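Workshop notebook, September, twenty past four

Picking up where I left off this morning with the arms transfer reading, and glad to be back at it after a good lunch. The question on the table for the group is still the patrol boat deal between Fasano and Plaltton, and whether the boats were handed over as plain coastguard vessels or as something that could be fitted out later for missiles. I have now been through the export papers twice and I am less sure than I was in the spring, which I suppose is progress of a kind.

What the papers do say is fairly dull. Plaltton's licence covers hulls, engines and navigation gear, and there is one lovely long paragraph on paint. Fasano promises that the boats will stay with its coastguard for 18 years. There is no mention of deck strengthening, for or against, and I had rather hoped there would be (I went through the annexes with a ruler under each line, like my old headmaster).

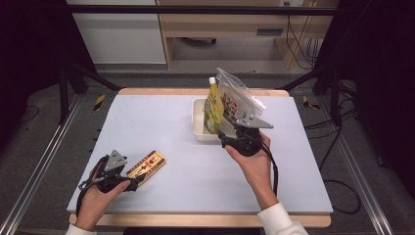

Sugeng Wibisono thinks I am making far too much of the missing line about the deck. In his view a silence in a licence is usually just a tired clerk at the end of a long day, and he would look at who pays for the training instead, as crews have to be taught on the real thing and that always leaves a bill somewhere. He also said, quite kindly, that my draft title gives the answer away before the reader has had a chance to think.

Fair enough on the title. I have crossed it out and put "Notes on the Wolitier boats" for now, Wolitier being the yard. On the training bills, I wrote to Wissam Akl before tea to ask whether the budget tables he copied out last year go down to that level. If they do, we want the lines for the second and third years after delivery, when the crews would have settled in and any new kit would start to show. 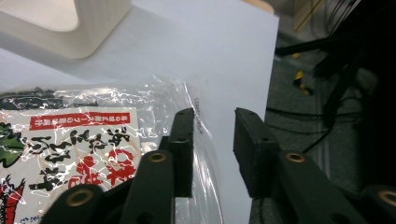

The other thread is Dauda, the port where the boats are based. Fasano's defence ministry put nearly 50 million into it, and the published plan has 2 new storage buildings set well back from the quay behind an earth bank. That could be for ammunition, or it could be fuel, and the plan labels them only as "stores". I lean towards fuel, but I have leaned wrongly before and the margin of this notebook has the proof of it.

To do: go back over the port plan with Sugeng, look up the bank heights, and find the minister's speech from the handover, which I know I printed and have put somewhere sensible.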